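5. Recording examples for a new task

This section explains how to record examples on the two-arm Hirnus table with the Salura recorder. Read sections 3 (power and emergency stop) and 4 (zero position of the arms) before you begin. If the arms were moved by hand while the power was off, please repeat section 4 first.

One "example" in this manual means one complete recording of one try, from the start pose to the end pose. One "set" means all examples of the same task with the same objects.

5.1 Before the first recording

1. Wipe the table with a dry cloth. Do not use spray cleaner near the arms.

2. Check the seam between the rear panel and the front panel. The two panels must be at the same height. If you can feel a step with your fingernail, adjust the feet under the front panel. A cup that stands over a step will lean, and the system will learn from a leaning cup.

3. Put on the same lights you will use for the whole set. Close the blinds. Daylight changes during the afternoon and the shadows of the arms move with it.

4. Start the Salura recorder and choose New Set. Type a name for the task in simple words, for example "bottle into gray cup". Do not use the date as the name. The recorder adds it already.

5. Set the length limit. The default is 180 seconds. For tasks with two or three objects this is more than enough. Do not make it shorter than the slowest person in your team needs.

6. Press Check. The status line must show both arms as ready and the camera as ready. If one arm stays on "waiting", close its gripper one time by hand control and open it again.

CAUTION: Keep your hands and sleeves away from the table from the moment you press Check until the status line shows "idle". The arms can make a short movement when they take the start pose.

5.2 Choosing the objects

7. Use light objects that can fall without damage. Paper cups, small plastic bottles with a closed cap and empty cans are good. Do not use glass.

8. Use two cups of the same size and shape but with different colors. If the cups are different in size also, the system may learn to look at the size and you will not notice it until the color is the only difference left.

9. Close every cap firmly. Then turn the bottle upside down above a sink before you bring it to the table.

10. Empty and rinse all cans. A can which still has some drink in it has a different weight, and the gripper pulls it differently.

Note: It is allowed to have one object on the table which has no part in the task. We recommend it after the first 19 examples. The system must learn to leave things alone too. Write this object in the Notes field.

5.3 Recording one example

11. Place the objects. Change the positions a little each time, by the width of a hand or less. Keep all objects where at least one arm can reach them without stretching.

12. Take the control handles. Open both grippers wide. This is the start pose, and every example in the set must begin with it.

13. Wait one full breath without moving, then press the left foot pedal. The recorder makes one beep.

14. Do the task at a calm speed. Do not stop in the middle to think. If you need to think, cancel the example with the right foot pedal, decide what you want to do, and start again from step 11.

15. Use the arm which is closer to the object. If the object is in the middle, use the arm that is written in your task sheet. When two operators choose differently, the system gets two answers to one question and the results become poor.

16. When you put a bottle into a cup, bring it from above and lower it until it touches. Open the gripper slowly. It may lean against the inner wall of the cup. This is accepted as a good result, if the cup stands upright and the bottle stays in after the gripper is away.

17. Move both grippers back to the sides and open them wide. Wait one breath again. Press the left foot pedal. The recorder makes two beeps.

18. Mark the example as Good, Bad or Unsure. Bad examples are kept in a separate folder. Do not delete them, they are used in section 7.

Note: If a cup falls and you can put it up again with the gripper in a natural way, please continue and mark the example as Good with the tag "recovered". Such examples are valuable. If you need your hand to put it up, cancel.

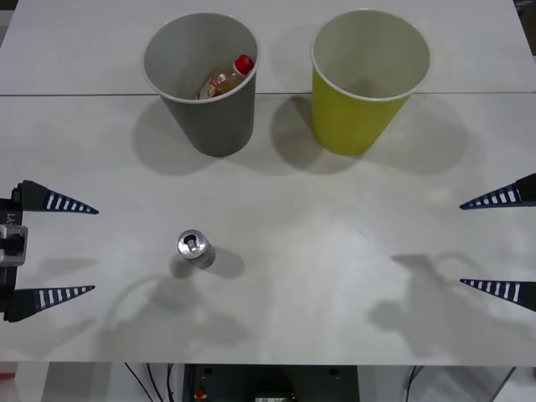 CAUTION: Never reach between the grippers to correct an object while the recorder is running. Cancel first, wait for "idle", and then correct it.

5.4 How many examples

19. For one task with two cups, we had usable results with 400 examples. Our own first set on the Jafarzadeh table had 422, and after the check in 5.5 we still had enough. If you change the cups or the lighting, plan a new set and do not add to the old one.

20. Change the operator at least two times during a set. Every person has his or her own way to close a gripper.

21. Take a pause when the number of Bad examples goes up. It is usually tired hands and not the machine.

5.5 Checking the set

22. Open the set in the Venance viewer and choose Fast Review. It shows the first and the last picture of each example side by side.

23. In the first picture, look for: both grippers open, no hand above the table, all objects upright which should be upright.

24. In the last picture, look for: the target object in the correct cup, the other cup as it was at the start, both grippers open again.

25. If the last picture is not clear, play the example completely. Do not guess from one picture. A bottle can look well placed from the camera and still be held by one fingertip.

26. Press Export only when there is no example left with the mark Unsure. The export stops without a message if there is one. We know this problem and it will be corrected in the December version.

Section written by Forough Ebrahimi. For training on the exported set, continue with section 6.

Comments (4)

tablearm_k
Step 15 was our mistake for a whole week. Two people, two habits, and the arms went toward the middle together and then just stood there. We wrote "left arm if in doubt" on a piece of tape and recorded again. Much better.

Pilar
Is it ok to use a sticker on the cup to make the color difference stronger? Our yellow looks almost like our beige under the lamps.

Forough Ebrahimi
@Pilar Please do not use a sticker, because it will be on one side only and the cup turns. Buy a cup with a darker color. If the lamps are very warm, you can also change them, but then it must be for the complete set.

n_odell
Confirming the Export thing in step 26. Lost most of a Sunday to it. One Unsure left at the very bottom of the list, you have to scroll to see it.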